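Data: domingo, 30 de julho de 2023
De: moderação da lista Cinema de Bairro

Boa tarde a todos,

Respondo à mensagem de sexta sobre a sessão de Vultwood, que cito abaixo para quem não a recebeu (o servidor voltou a devolver mensagens a quem tem a caixa cheia).

> Alguém sabe se a cópia que vai passar é a versão longa
> ou a que estreou nas salas? O cartaz diz 168 minutos, mas
> no folheto do cineclube aparece uma duração mais curta.
> Pergunto também se as legendas são em português e se
> ainda há bilhetes. Moro longe e só vou se for a longa.

É a versão longa. Os 168 minutos do cartaz estão certos e já incluem o genérico final. O folheto foi impresso antes de a distribuidora, a Surik, confirmar qual das cópias enviava, e ficou com a duração antiga. A folha de sala vai sair corrigida.

As legendas são em português. A cópia digital chegou com legendas em inglês, e o ficheiro em português veio à parte. Foi testado na sala e está sincronizado, tirando uma canção na segunda metade que não tem tradução. A Surik diz que é assim em todas as cópias, a pedido da produção.

Quanto a bilhetes, restavam 42 quando fechámos a bilheteira ontem à noite. Não há reservas por telefone. Quem vem de fora pode comprar pela página do cineclube e levantar na entrada até 20 minutos antes do início. Depois disso, os lugares não levantados voltam à venda.
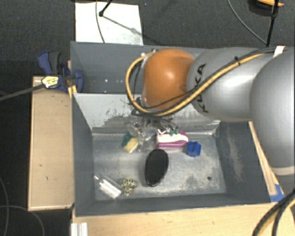 Sobre o filme em si, já que houve quem perguntasse em privado: vi a versão curta em Susberg, no festival, e saí com a sensação de que faltava qualquer coisa ao irmão mais velho. Na longa ele tem mais três cenas, uma delas a da estação, e a decisão que toma no fim passa a perceber-se. O ritmo é mais lento na primeira hora. Quem não gostou da curta por ser parada não vai gostar desta.

A banda sonora é a mesma. O disco saiu pela Kyei e não traz a tal canção sem legendas, o que é pena.

Haverá um intervalo curto, mais ou menos a meio, com o bar aberto. Não vai haver conversa depois da sessão, porque o filme acaba tarde e a sala tem de fechar a horas.

Peço que as respostas sobre boleias sigam com outro assunto, para não se misturarem com esta conversa. E, por favor, quem citar mensagens anteriores apague o que não interessa. As duas últimas vinham com a lista inteira atrás.

Cumprimentos,
a moderação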